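ホーム リポジトリ データ Wiki 課題 ログイン

# Titska カード仕分けセット README

最終更新: 2025年7月26日
まとめた人: Reda Ezzat(誤字は課題のほうへ)

## 概要

カードを仕切りトレイに分けていく作業の記録。机の上でやる、ただの仕分け。トレーディングカードの整理をしたことがある人なら見ればわかる内容。

- 対象: 紙のカード、仕切りトレイ、カードの小箱
- 場所: Kendarcombe の作業部屋、木の机
- 記録数: 70 セッション
- 1 セッションの長さ: 約13分
- 版: 2

急いで書いてるので抜けあり。気づいたら足します。

## 前の版からの変更

- フォルダ名を全部小文字に統一した
- 5月分の取り直しを追加
- 「戻し」ラベルを新設(後述)
- Bunham 側のメモを notes/ に移動。中身はそのまま
- 重複してたセッションを削除。番号は詰めていない。欠番はそのまま欠番

前の版のラベルと混ぜないこと。「置き」の終わりの取り方が違う。前は指がカードから離れた時点、今はカードが動かなくなった時点。混ぜると後で泣く。

## フォルダ構成

sessions/ セッションごとの記録本体
labels/ 動作ラベル(CSV、UTF-8、BOMなし)
cards/ カード一覧と分類表
tray/ トレイの区画番号の対応表
notes/ 作業メモ。日本語と英語が混在、読みにくい
photos/ 机まわりの写真

ファイル名は「場所_セッション番号_回」の順。古いものに回が付いてないのがある。付いてなければ1回目と思ってよい。

## 机まわり

机はいつも同じもの。明るい色の木。カードの縁が見えにくいことがあるが、敷物は使わない方針。Sqalli のときに黒いマットを試したら、今度は暗い色のカードが沈んで見えなくなった。で、やめた。

トレイは茶色のダンボール製。薄い板で小さい区画に分かれていて、2列。区画は浅めなので、カードは立てずに寝かせて入れる。多少斜めになっても区画に収まっていれば良し。きっちり揃える必要なし。
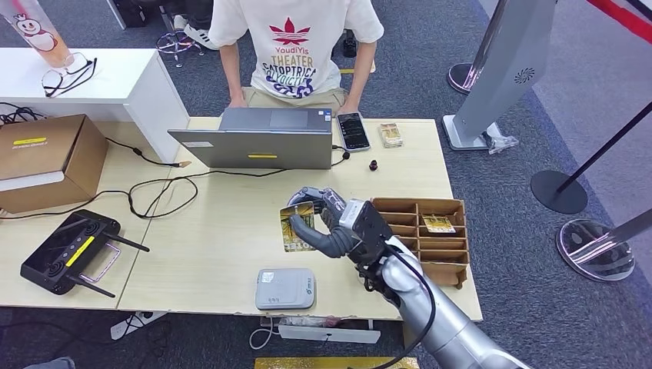
図1 仕分け中の机。トレイの区画に金と黄のカードが1枚、黄・緑・暗色のカードはロボットハンドの指につままれて机のすぐ上。

カードの小箱は使わない間は机の奥に寝かせておく。ノートPCやスマホが机に出ている回もある。片付けの指示はしていない。普段の机でやる、というのが最初からの決めごと。ただし飲み物は禁止。以前 Sqalli で1束だめにした。

## カードについて

カードは46種。同じ絵柄が複数枚あるものも含む。印刷の色で大きく分けて管理している。

分類は cards/classes.csv を見ること。列は次のとおり。

card_id カード番号
color_main いちばん面積の広い色
color_sub 次に広い色
text_pos 文字の位置(上、下、なし)
finish つや有り、つや無し
memo 傷、折れ、その他

color_main は人が目で決めた。金と黄の境目がかなりあやしい。迷ったものは memo に「要確認」と入れてある。まだ全部は見直せてない。色で学習や集計をする人は、金と黄をまとめてしまうほうが無難かも。

角が折れたカードはそのまま使用。新品に差し替えない。折れ具合で持ちやすさが変わるので、差し替えたら必ず memo に書く。過去に黙って差し替えた人がいて、調べるのに一日かかった。

スリーブは使わない。滑るし、光る。

## 仕分けのルール

1. トレイを机の右寄りに置く
2. カードを1枚ずつ持つ
3. 区画表どおりの区画に入れる
4. 区画に入らなかったら、いったん机に置いてやり直し
5. 全部終わったらトレイの写真を撮る

一度に2枚持ってしまったら両方戻す。片方だけ入れて続けないこと。

区画番号は手前の左が 1、そこから右、奥へ進む。トレイの向きを逆に置いたセッションがあり、tray/reversed.txt に番号をまとめた。該当する回は番号を読み替えてください。変換スクリプトは書きかけ。動かない。

## ラベル

持ち: カードに触れてから机を離れるまで
運び: 机を離れてからトレイの上に来るまで
置き: トレイの上に来てからカードが動かなくなるまで
戻し: 入れるのをやめて机に返すまで
待ち: 上のどれでもない時間

「戻し」は今回から。前は「運び」に含めていたので、昔の集計では運びがやたら長い。時刻は秒、小数点以下2桁。

二人で別々に付けて、ずれたところだけ話し合って決めた。話し合っても決まらなかったものは disputed 列に 1。消さずに残してある。

カードを机の上で持ち上げたまま止まっている時間の扱いに悩んだが、机から離れていれば「運び」。動いていなくても運び。名前が悪いのは承知、変えると過去のファイルが全部壊れるので据え置き。

## よくあるつまずき

**CSVが文字化けする。** 表計算ソフトで直接開くと化けることがある。取り込み機能で UTF-8 を指定。

**トレイの写真がない回がある。** 撮り忘れ。あとから再現はしていない。labels/ の最後の行で最終配置はわかる。

**区画数が対応表と合わない。** 途中で仕切りを1枚抜いたトレイがある。tray/ の中の b が付いたほうの表を使う。

**カード番号が飛んでる。** なくしたカードの番号は再利用しない。見つかれば復活します。1枚は机の裏に落ちてた。

## わかっている問題

- 色の偏り。黄色系が多い。青系がほとんどない
- 右側にトレイを置いた回ばかり。左置きも取りたいが未着手
- 夕方の回は影が濃くて、区画の奥が見づらい
- notes/ の英語メモに略語が多い。一覧はまだない
- 文字の位置の列、一部空蘭のまま
- Kendarcombe と Sqalli で机の高さが違う。記録は各セッションの meta に入れた

直す順番は特に決めていない。困っている人が課題に書いてくれれば先にやる。

## 使うとき

研究、授業、社内の練習用はどうぞ。カードの絵柄だけを切り出して再配布するのはやめてください。絵柄の権利はこちらにない。

人が写っている写真の公開範囲は photos/README のほうに書いた。先にそっちを読むこと。服の文字や画面の文字を書き起こして配るのもなし。

引用するときは「Titska カード仕分けセット 版2」と書いてもらえれば十分。論文は今のところなし。

## やること

- [ ] 金と黄の見直し
- [ ] 変換スクリプトを完成させる
- [x] フォルダ名の統一
- [ ] 略語一覧
- [x] 5月の取り直し分にラベル
- [ ] 左置きのセッション
- [ ] Bunham のメモの重複を消すす

カードの追加希望は課題に。写真より先にカード番号の案を書いてください。番号の衝突が一番めんどうなので。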